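Neues aus der Greifer-Ecke, längerer Thread. Unser Preprint zu Clulimow ist seit heute Vormittag durch die interne Runde, und ich darf endlich erzählen, woran wir seit März sitzen! 1/11

Kurzfassung: Wir wollten wissen, ob eine Policy besser wird, wenn man beim Vorführen mit dem Handgreifer absichtlich Umwege einbaut. Also danebenzielen, korrigieren, nochmal ansetzen. Bisher haben alle bei uns (ich auch) möglichst saubere Demos aufgenommen und die verwackelten gelöscht. 2/11

Die Idee kam von Sobia Rizvi. Ihr Argument: Wer nur perfekte Anfahrten zeigt, bringt dem Modell nie bei, was zwei Zentimeter neben dem Ziel zu tun ist. Klingt banal, kennt man auch vom autonomen Fahren. Für Greifen aus offenen Behältern hatten wir es nur nie ordentlich gemessen. 3/11

Aufgenommen wird in echten Wohnungen, mit dem, was dort eben liegt. Karierte Decken, Schachteln, Stofftiere, Papierkram. Im Labor hatten wir vorher graue Tischplatten und Würfel, und die Policies waren danach entsprechend verwöhnt. 4/11 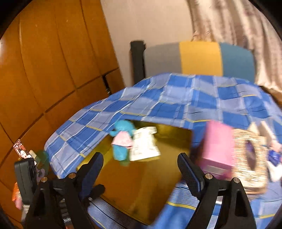

Pro Aufgabe gab es zwei Sätze Demos, einmal glatt und einmal mit Korrekturen, gleiche Gesamtdauer. Der zweite Punkt ist wichtig, sonst gewinnt einfach der Satz mit mehr Daten. Mārtiņš Ramanauskas hat dafür ein kleines Skript geschrieben, das die Längen abgleicht - heißt bei uns intern Kumarow und kommt mit ins Repo. 5/11

Insgesamt 23 Aufgaben in 9 Wohnungen. Für jede Aufgabe 35 Demos pro Satz. Wer schon mal einen Nachmittag lang Sachen in Schachteln gelegt und wieder rausgeholt hat, weiß, was das für die Handgelenke bedeutet. Danke an Asif Usmani, der den Löwenanteil eingespielt hat!! 6/11 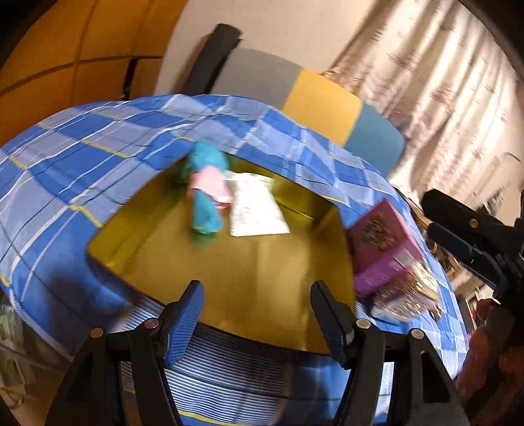
Jetzt zum Ergebnis, das mich wirklich umgehauen hat. Beim Greifen harter Gegenstände ist der Unterschied zwischen den Sätzen klein, da reichen glatte Demos fast immer. Bei weichen Sachen zieht der Korrektur-Satz deutlich davon. So ein zerknülltes türkises Tuch in der gelben Schale hat keine feste Kante, an der man sich ausrichten kann, und das flach liegende Blatt daneben ist auf seine Art genauso fies. In solchen Fällen setzt die Policy aus dem Korrektur-Satz nach einem Fehlgriff neu an, die andere macht die Backen zu und fährt mit nichts davon. 7/11

Was nicht geklappt hat: Zu viele Umwege schaden. Sobald jede Demo eine Korrektur enthält, fängt das Modell an, auch ohne Anlass zu zögern. Sieht putzig aus, kostet aber Zeit. Gemischte Sätze waren bei uns am stabilsten, die genaue Kurve steht im Anhang. 8/11

Mehwish Khattak hat außerdem geprüft, ob es egal ist, wer die Fehler macht. Ist es nicht! Gespielte Fehler von geübten Leuten sind viel zu ähnlich, immer derselbe kleine Schlenker nach links. Die 10 Neulinge, die wir dazugeholt haben, lagen auf viel interessantere Arten daneben. Daraus wird wahrscheinlich ein eigenes Paper. 9/11

Offen ist noch, wie das mit anderen Backen aussieht. Wir haben alles mit demselben Greifertyp gemacht, und ich würde ungern behaupten, dass es für Saugnäpfe gilt. Minoru Fujimoto baut gerade eine Variante mit weicheren Pads, erste Tests laufen. 10/11

Code und Daten kommen, sobald die Freigaben aus allen Wohnungen da sind. Wenn ihr selbst mit Handgreifern aufnehmt: Werft eure verpatzten Demos bitte noch nicht weg, und schreibt mir gern, wie ihr sie bisher sortiert. Fragen zum Längenabgleich am besten direkt an Mārtiņš. 11/11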